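The craft table that ate our dining room

I blame January. It was too hot to go outside, the kids were feral by ten in the morning, and my neighbour Rocío Zamudio turned up at the back door with a shopping bag full of things she'd been meaning to throw out. Jars, mostly. A few trays. A fistful of wooden sticks held together with a rubber band that gave up the second she put it down.

"You'll use it," she said, and went home to her air conditioner.

I should explain that I'm not a crafty person. I once paid 24 dollars at the Hadton markets for a kit to make a single felt pear, and it's still in the drawer, flat as a pikelet. But there's something about a pile of odds and ends on a table that gets into your brain, and by lunchtime the three of us were elbow-deep in it. We haven't really had a proper sit-down dinner in there since (we eat on the couch now, sorry Mum).

The tablecloth was the first good decision. I'd gone with grey, printed with a white grid, and it's turned out to be the best thing I own. The lines are handy for lining things up when you're cutting, and my youngest uses them as roads. Everything else gets dumped on top: whichever cardboard box is in favour that week, the star tray, the sticks, whatever glass we've rinsed out. 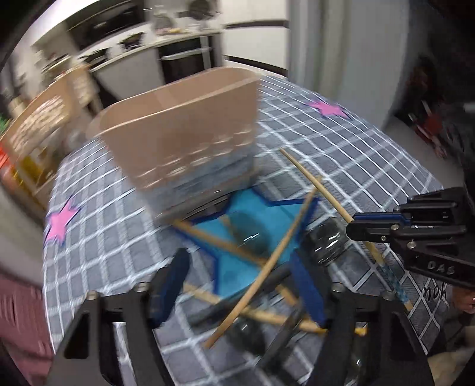 Box, star tray, sticks and glass on the grid cloth.

The star tray is the one everybody fights over. It's blue, darker around the raised border and closer to turquoise inside, and I can't tell you what it was made for. Nibbles, maybe? In our house it holds beads, or paint, or on one memorable afternoon a snail. The sticks are the real workhorses, though. They've been stirrers, flagpoles, knitting needles for a teddy and the frame of a kite that flew for as long as it takes to say "look, it's flying!"

And then the boxes. Oh, the boxes! I used to squash them straight into the recycling. Now I stand in the hallway with one under my arm, thinking about its potential, like a woman choosing a puppy.

I asked Juraj Ondrejka, who ran the after-school art room at Wekau for 11 years, whether I was doing any of this right. He laughed at me for quite a while. His only firm advice was to put out less than you think you need and leave it where the kids can reach it.

"Give them 300 things and they'll tip them on the floor," he told me. "Give them a box and a couple of sticks and you can drink a cup of tea."

I've tested this, and the tea was still warm when I finished it. He also reckons you should keep glass for the grown-ups or for kids who are old enough to be careful, so ours only comes out when I'm sitting there too. We do coloured water in the jars, mainly, and line them up on the windowsill when the light comes through in the late arvo. It's gorgeous, and it costs a few drops of food dye.

Rocío came past last week and stood in the doorway for a bit, looking at the table.

"I've got some egg cartons," she said.

I told her to bring them over.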